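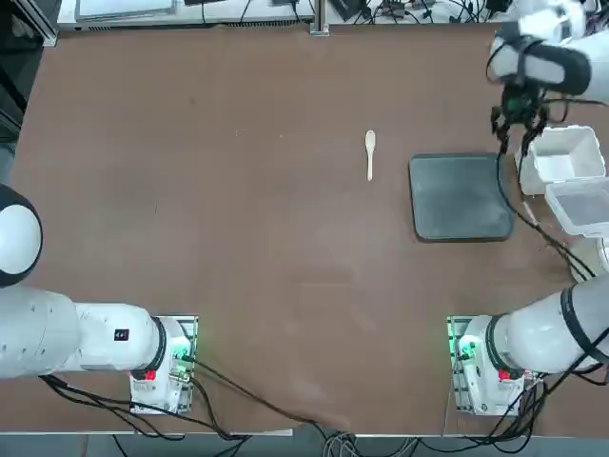 When our group picked the Lurik project at the start of the semester, I thought most of my time would go into training the model. Most of it went into the table. This report covers my half of the work, gathering the examples, and Mimoza Golob covers the training side in hers.

## What we set out to do

The goal was for a pair of arms to learn small kitchen chores from people doing them by remote control. We settled on a spoon, a tray and a food container with a lid, partly for the range of shapes and partly (I admit) because they were easy to get hold of. One full run by an operator, start to finish, is what I call an episode.

## How we collected

By the end of March 2020 we had 176 episodes, and we kept 151 of them. The others were thrown out for dull reasons: a missing camera stream, a start button pressed too late, an operator who forgot which chore was up next. I was sorry to lose them, but Mimoza had warned me early on that sloppy episodes would come back to bite us, and I took her word for it. 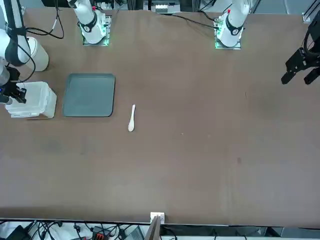
Between episodes we moved everything by hand to a new starting spot. At first I just put things wherever felt random, and when I plotted the positions afterward they were bunched up in the same corner – people are not very random, or at least I'm not! From then on we used a printed list from a little script, and the plots looked much better.

Operators also needed more practice than I had planned for. I gave each new person 5 warm-up runs that we didn't save, and I would gladly give them more next time. The spoon was the hardest, being so thin and so close to the table, and everyone had their own way of coming at it. I left that variety in. 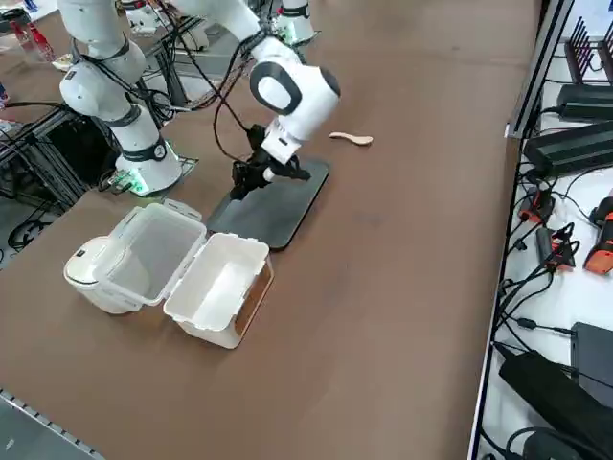 Trajkovski wrote in the margin of my draft that variety is fine as long as I can say who drove which episode, and asked whether the log had that. It does for the later batches. For the first batch I had to piece it together from our sign-up sheet, and I've marked those entries as uncertain.

## Still to do

- Add the operator column to the old logs
- Write down the reset steps so the next group can follow them
- Collect more lid episodes in April, if we can get the room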